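배우의 길을 따라가 보기: 지역 극단 출신 배우 알시데스 콰드로스의 경력 조사
연극과 대중문화 수업 학기말 보고서

저희 조가 이번 학기에 고른 인물은 배우 알시데스 콰드로스(Alcides Cuadros)입니다. 처음에는 더 유명한 배우를 할까 한참 고민했는데, 조원 한 명이 어릴 때 밀데일에서 그의 공연을 보고 아직도 그 목소리를 기억한다고 해서 마음이 기울었습니다. 자료가 많지 않아 고생은 했지만, 그만큼 정이 많이 든 조사였습니다.

콰드로스는 밀데일에서 자라 고등학교 연극반에서 처음 무대에 섰습니다. 첫 배역은 대사가 세 줄뿐인 우체부였는데, 훗날 극단 소식지에 그 세 줄을 지금도 외울 수 있다고 적어 두었더군요(읽으면서 다들 웃었습니다). 졸업 후에는 번스테드 극단에 들어가 조명 보조와 단역을 같이 맡았고, 3년째 되던 해에 연출가 라빈더 두셋(Ravinder Doucette)의 눈에 띄어 처음으로 주연을 맡게 됩니다.

그 작품이 바로 '라푸앵트의 겨울'입니다. 극단 기록에 따르면 이 작품은 50회 공연되었고 누적 관객은 3782명이었습니다. 작은 극장치고는 참 대단한 숫자라고 생각합니다. 다음 작품 '자넨트'의 관객은 2438명으로 줄었지만, 남아 있는 평을 읽어 보면 연기에 대한 칭찬은 오히려 이쪽이 더 많습니다. 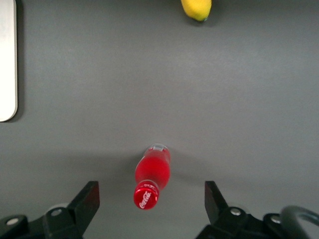 콰드로스는 왜 텔레비전으로 옮기지 않고 무대에 남았을까요?
두셋의 회고에 따르면 그는 매일 밤 관객의 반응이 달라지는 것을 무척 좋아했고, 드라마 출연 제의가 왔을 때도 이미 약속한 지방 공연을 먼저 마치고 싶어 했다고 합니다.

조사하면서 가장 어려웠던 부분은 초기 단역 시절이었습니다. 프로그램북에 이름이 빠진 공연도 있고, 같은 작품인데 배역 이름이 다르게 적힌 경우도 있어서 수요일마다 도서관에 모여 하나하나 맞춰 보았습니다. 끝내 확인하지 못한 배역은 부록의 출연 목록에서 빼고 따로 표시해 두었습니다.

재산이나 출연료에 관한 글도 인터넷에서 몇 가지 찾았지만 출처가 적혀 있지 않아 싣지 않았습니다. 3월 발표 때 질문해 주신 학우분들과, 오래된 프로그램북을 선뜻 빌려주신 번스테드 극단에 이 자리를 빌려 감사드립니다.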